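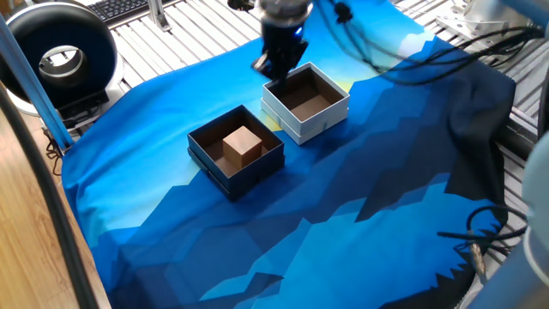

Two-box setup on the mountain cloth. Cube in the navy box, gripper over the white one.

Home | Notebook | Protocols | Bench booking | People
Search this notebook Go

October 15, 2018

Box-to-box transfer, Ristwood policy, second round.

Goal for today: find out if the patterned cloth hurts the policy that Teresa trained in February on the plain gray table. Same weights, no fine-tuning. The training set is the old one, 3000 demonstrations, all with the boxes side by side. Today they are on a diagonal, navy one nearer the camera.

Ran 30 trials. Task is one cube, one box to the other, either direction. A trial counts as a success only if the cube ends up flat on the box floor and the gripper gets back out without moving the box.

Failures: 7. Of these, 3 were bad grasps, where the fingers closed too high and the cube slipped. The others were all at the release end. The arm stopped short of the target box and opened over the wall or over the cloth.
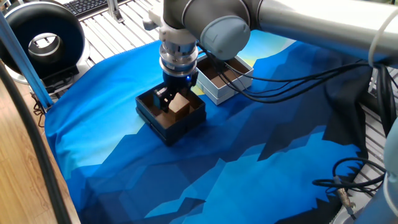
The bad grasps came when the cube was close to a side wall. There isn't much room for the fingers in there and the policy doesn't turn the wrist to make more. Sławomir thinks the demos never showed it a wall that close. I looked through part of the Suvstead batch tonight and he seems to be right, the cube is near the middle in everything I opened.

Release errors I can't pin on the cloth yet. The layout changed too, so two things are mixed up. Should have kept the boxes side by side for the first set.

Next:
- repeat on the cloth with the February box layout
- same again on bare table, diagonal layout
- ask Teresa which camera calibration the weights expect
- tie the cables up higher, they drag on the cloth

Logs are in the shared folder under Ağca, sorted by trial.

Contact: Sadthorpe Manipulation Lab | © 2018 | Back to top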